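Carnurness Home Equipment Review
Small Tables and Desks
November

Nesby Square Table, light wood finish
Reviewed by Hjørdis Midtbø

The Nesby is a compact square table sold for use in shared study rooms, small offices and apartments. It arrives in two cartons with a printed assembly sheet. This review covers assembly, stability, surface care and value. The table was bought at the regular retail price of 283 dollars, and the seller was not told that it would be reviewed.

Assembly took one person 107 minutes. The sheet is clear up to the point where the side rails meet the legs, where two of the drawings are printed in the wrong order. Readers should attach all four legs loosely before tightening any of the bolts. The wrench supplied is too short for comfortable work, and a longer one is worth having at hand.
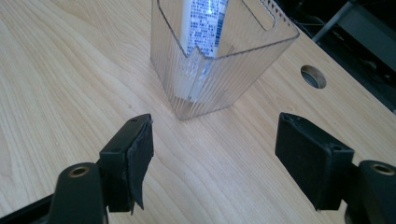
The finish was tested with water, coffee, cooking oil and a common household cleaner, each left in place for 15 minutes. Water and oil wiped away cleanly. Coffee left a faint ring that came off with a second wipe. The cleaner dulled a small patch near one corner, and the maker's advice to use only a damp cloth should be taken seriously.

Stability is good for a table of this size. With the leg bolts fully tightened, the top does not rock on a level floor. On carpet there is slight movement when a person leans on one side — enough to disturb handwriting, though not typing. The adjustable feet have a short range and will not correct a badly sloping floor.

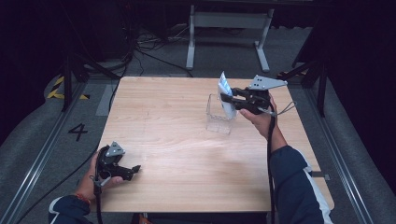
Photo: Elsa Koskela / Carnurness

Comparison was made with the Pilkington folding table, reviewed here last spring. The Pilkington costs less and stores flat, but its hinges loosen with regular use and its top scratches easily. The Nesby is heavier and must be taken apart to go through a narrow door. For a room where the table will stay in one place, the Nesby is the better purchase.

Delivery was handled by Esturier, and both cartons came undamaged. Spare bolts can be ordered directly from the seller. The warranty runs for 2 years and excludes damage to the finish.
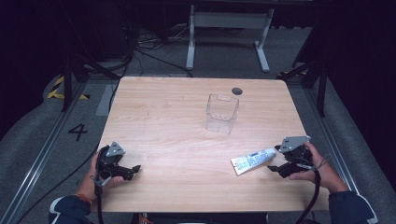 Elsa Koskela writes that the bolts on her own Nesby needed tightening again after the first month, and that the table has been steady ever since. She would also like to see the assembly sheet corrected before the next printing.

Rating: Recommended, with reservations about the assembly sheet and the short wrench.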